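Pre-rinsing

Pre-rinsing is what most of us do at the sink before a plate goes into the dishwasher: a quick pass to get the worst off. In my house it's also the longest-running argument we have, so I'll try to be fair to both sides in this entry.

Scraping and rinsing get lumped together a lot, but I keep them apart. Scraping is dry work, done over the trash with a fork or a spatula (crusts, bones, that last spoonful of rice). Rinsing uses water and happens in the basin. My old Norolance manual asks for scraping only and says so on page 36, in bold! The Gillus I have now doesn't care much either way, as far as I can tell.

A rack or drainer set inside the sink is handy for all this. Plates can stand on edge while you clear the rest of the table, and then the whole batch moves over together.

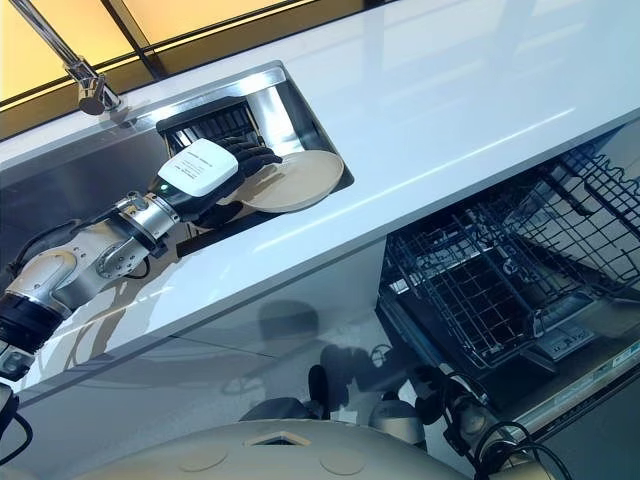
A beige plate held on edge in a stainless steel sink, with the dishwasher open below the counter.

Layout matters more than people think. You want the machine right by the sink, door down and rack pulled out, so you aren't dripping across the kitchen floor. In our first apartment on Carroll the dishwasher was eight steps from the faucet, and I mopped constantly.

Loading order is a matter of taste, but I do the dinner plates first, between the tines, all facing the same way, and leave bowls for last. Matte glazes seem to hang on to egg and oatmeal longer than shiny ones do, at least mine do, so those are the plates I still rinse.

See also: Dish rack; Drainboard; Scraping; Wadier basket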